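Clulska Fuse Parts Set: README

Maintained by Imad Khalaf
Last changed in September

What this is

Clulska is a small reference set about automotive blade fuses and the plastic holders they plug into. It covers fitting and swapping fuses on a bench, with the holder out of the vehicle. There are 326 picture records and 1,022 part notes. A part note is one line of text tied to one item: a fuse, a socket, a terminal or a mounting point.

The set grew out of the parts list for the Arari bench, where the holders are kept between wiring jobs. The old list had names and bin labels only, and people kept mixing up holders that looked alike from the top.

Files

records.csv – one row per picture, with the holder and fuse colors
parts.csv – the part notes, keyed to records.csv
pictures/ – the picture files
terms.txt – words we settled on, with the ones we dropped

Terms

Holder means the molded block. Socket means one fuse position, including its raised collar and the clips inside it. Flange is the mounting ear with the screw hole. We used to write "ear" and "tab" for the same thing, and a few old notes still do.

A fuse is listed by body color. The rating goes in a separate column and only when the number on the fuse can be read. Please don't fill in the rating from the color. The column is blank in a lot of rows and that is fine.

Socket state is one of three values: empty, filled or unclear. A fuse that is held over the holder or lying next to it does not count as filled. "Filled" says nothing about whether the fuse is good.

Known problems

Black holders on a dark surface were hard to label, so the later records use a plain cloth in a light or bright color. The first 300 records were checked twice. The rest were checked once, and the flange column has the most mistakes in it.

Left and right are given as they appear in the picture. If you turn a picture, the socket order in parts.csv will be wrong for it. Munro, the older list, numbered sockets from the flange end – do not merge the two without renumbering.

Version 6 drops the duplicate rows that came over from Flurkance. Row numbers changed, so match on the record name.

Corrections

Send the record name and the column to Imad Khalaf. One line per correction is enough.

Sample record

Holder: black, with flange
Surface: yellow cloth
Green fuse: filled, rightmost socket
Red fuse: out of the holder, prongs down
Other two sockets: empty
Rating: blank 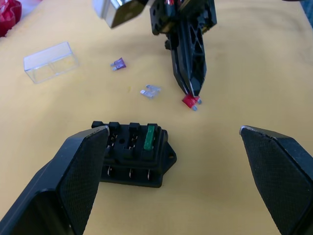
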